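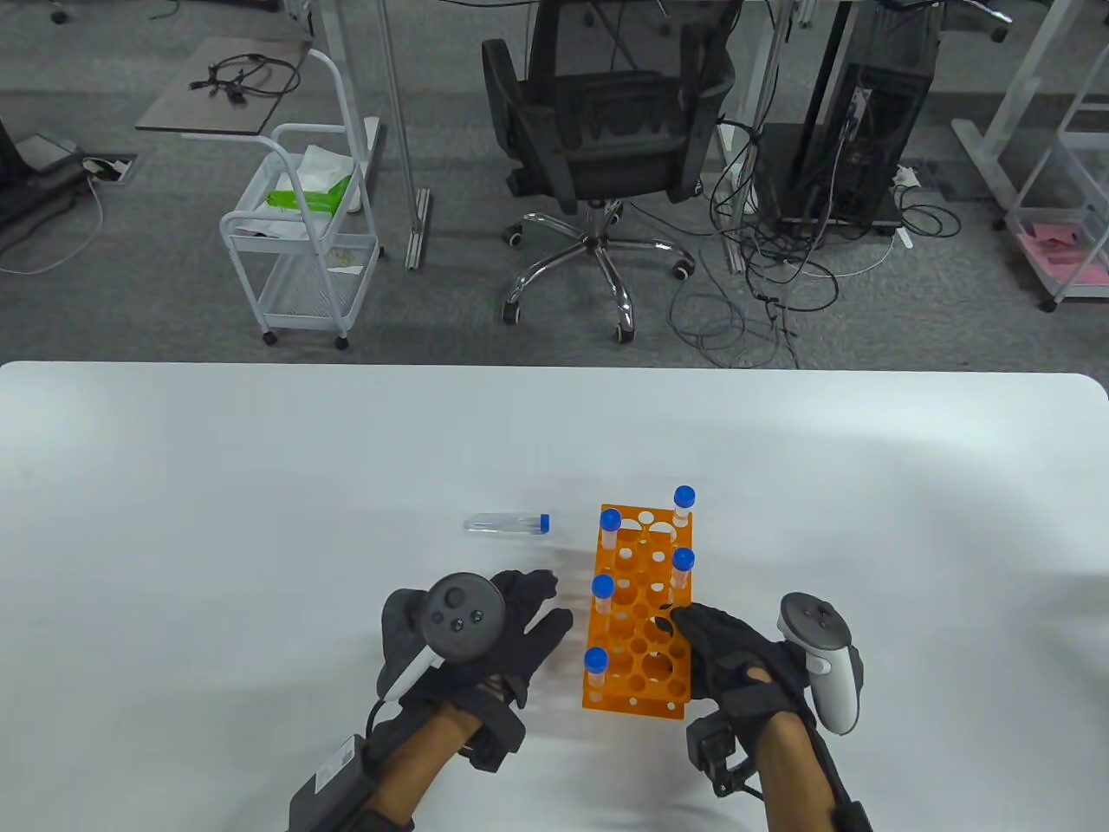 Rack tidy-up, bench 2

Quick one before the July order goes in. We are down to the last of the capped tubes and half the racks have gone walkabout again, mostly to the Gillberg side. If you've got one under your desk, bring it back please, any colour, no questions asked.

Reminder of how we'd like them left at the end of the day:

Tubes upright in the rack, caps on. Not lying on the table, they roll, and we lost a whole set of Koyama samples that way in autumn. Long side of the rack pointing away from you so the next person can reach both rows. Small tubes in the small holes. Yes it matters, the skinny ones lean over in the big holes and then the labels rub off.

Blue caps go back with blue caps. Skomell sent us a mixed bag last time and a few of the other colour don't seal properly, so if one feels gritty when you turn it, bin it.

Stock count as of this morning: 59 tubes clean and capped, 53 waiting on a wash. Next carton is 364, which should see us through to spring if people stop using them for paint. You know who you are.

Wash tub is beside the Ruretti sink now, moved from the hallway. Gloves are in the second draw. Wipe the tabletop down when you finsh, the white ones show every ring and the coffee ones are a pain to get off.

Order closes 4 pm. Add your bits to the sheet on the door, nothing by email this time, I'll miss it.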